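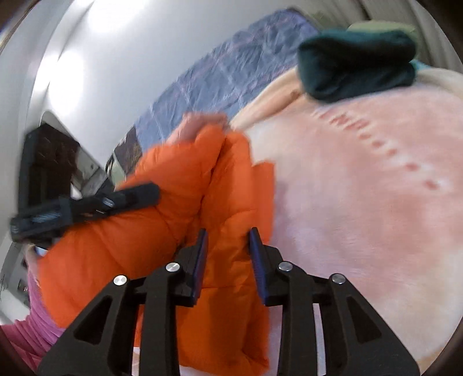
Figure 9.1 An orange quilted garment and a plush blanket. Both are bulky for their weight, and both keep heat in by holding air still.

Chapter 9
Insulation and Trapped Air

In this chapter
9.1 Why fabric feels warm
9.2 Still air and moving air
9.3 Quilting and the cold seam
9.4 Loft and how to measure it
9.5 Pile fabrics
9.6 Care of insulated textiles

Key terms: baffle, batting, conduction, convection, fill, loft, pile, quilting, shell

A coat does not make heat. People say that a coat is warm, and in everyday speech there is nothing wrong with that, but the heat inside a coat comes from the person wearing it. Hang the same coat on a hook in an unheated hall overnight and by morning it will be at the temperature of the hall. What a coat does is slow the rate at which body heat gets out. This chapter deals with how textiles do that and why some do it much better than others.

In Chapter 8 you studied fibers one at a time and learned that wool, cotton and polyester conduct heat at different rates. Those differences are real, but in a finished garment they matter less than most beginners expect. A large share of the volume of an insulated jacket is air. Air conducts heat poorly, more poorly than any of the fibers in Chapter 8, so long as it stays where it is. The fiber has the job of keeping it there.

Air that is free to move carries heat with it. This is convection, and it is the reason a loose shirt on a windy day gives little protection. When air is divided among a great many small spaces, the surfaces around each space hold it back and convection nearly stops. Batting, down, fleece and the pile of a blanket all work in this way, although they are built very differently.

A small workshop

Many of the cases in this chapter come from Senell, a workshop that makes and repairs quilted outerwear and bedding. It was started by Divina Sebastian and Burgi Hubmann, who had both worked in upholstery, and it now has a staff of 9. The workshop is useful to us for two reasons. It handles garments at every age, from new pieces to coats that have been worn for decades, and it keeps a written record of each repair, including the thickness of the fill before and after.

One entry, dated Saturday, September 19, 2020, concerns a long quilted coat brought in by a customer, Marites Layug. She reported that it had been comfortable for several winters and then had become cold across the shoulders. The shell was sound. There were no tears, and the zipper closed fully. Hubmann opened the lining at the yoke and found that the batting under the shoulder straps of a backpack had been pressed into a thin, stiff sheet. The fiber was all still there. The weight of the panel had hardly changed, but the air had gone out of it and could not get back in.

This case shows a point that will come up again in Section 9.4. Two panels can have the same weight of the same fill and give very different amounts of protection. The thickness of the layer when it is at rest, called its loft, tells you more than its weight does.

Where the stitches go

Quilting is the stitching together of a shell, a fill and a lining. Its purpose is to stop the fill from sliding. Without it, gravity and movement would bring most of the fill down to the hem within a few weeks of wear, and the upper part of the garment would be two layers of thin cloth.

The cost is that each line of stitching presses the layers together. Along that line the loft drops almost to zero, and heat passes through easily. Garment makers call this a cold seam. A jacket with many narrow channels holds its fill in place very well but has a lot of cold seam. A jacket with wide channels has less, but the fill has more room to shift. Every quilted design is a compromise between the two.

There are several ways to reduce the problem. A maker can set a strip of fabric, called a baffle, upright between the shell and the lining, so that the two never touch. A maker can also use two quilted layers and offset them, with the seams of one lying over the full channels of the other. Janelle Enriquez, who cuts patterns at Senell, uses the offset method for bedding and avoids it for jackets. In her view the extra layer makes a sleeve too stiff at the elbow.

Pile fabrics

Plush, fleece and velour have no separate fill. Their air is held among fibers that stand up from a base cloth. The spaces are open on one side, so a pile fabric is comfortable in a still room and much less effective in wind. Placed under a closely woven shell, the same fabric performs well outdoors. Section 9.5 explains how pile height and density affect the result.

Pile can be crushed as batting can. It often recovers better, and a gentle brushing after drying is usually enough to raise it.

Before you read on

Try the following activity at home or in class. You will need a ruler, a flat book, and two textile items that feel thick, such as a quilted vest and a fleece blanket.

1. Lay the first item flat, in a single layer, and let it rest for 16 minutes.
2. Set the ruler upright beside it and record the thickness in millimeters.
3. Place the book on top, wait 2 minutes, and record the thickness again.
4. Remove the book. Record the thickness at once, and again after the item has rested.
5. Repeat with the second item.

Keep your figures. You will use them in Section 9.4 to work out the percentage of loft recovered, and you will compare them with the measurements that Danilo Barredo made on 200 squares of new and used batting.

9.1 Why fabric feels warm

Touch a metal door handle and then the wooden door beside it. The handle feels colder, although both have been in the same room all day and are at the same temperature. Metal draws heat from the hand quickly and wood draws it slowly, and the skin responds to that rate of loss. The same is true of cloth. A smooth, tightly woven sheet touches the skin over most of its surface and feels cool at first. A brushed flannel sheet touches it only at the tips of its raised fibers, with air between them, and feels warm from the start.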